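## 3. Cell setup and upkeep

Our cell is called Wirar. Socorro Echeverri set up the arm and the table, and Thiện Lý wrote the pick routine for the processor. The job is to take a chip from the gray fixture plate and seat it in the open socket of a desktop tower.

The fixture stays beside the tower at all times. Before a session we check the finger screws, wipe the fingertips and run the taught points at low speed with no part held.
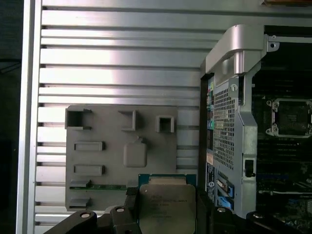
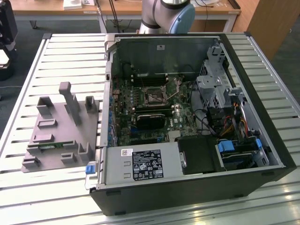
Drift was our main maintenance problem. The plate could creep on the table when someone leaned on it, and the taught points were then off. We now re-teach 4 points after every 64 cycles, which takes 10 minutes. Fingertip pads are replaced at 400 cycles — sooner if an edge looks worn.

The wrist camera cable also came loose twice. Thiện added a second tie near the elbow and left more slack at the wrist. Socorro keeps the log, and the new pads are due in November.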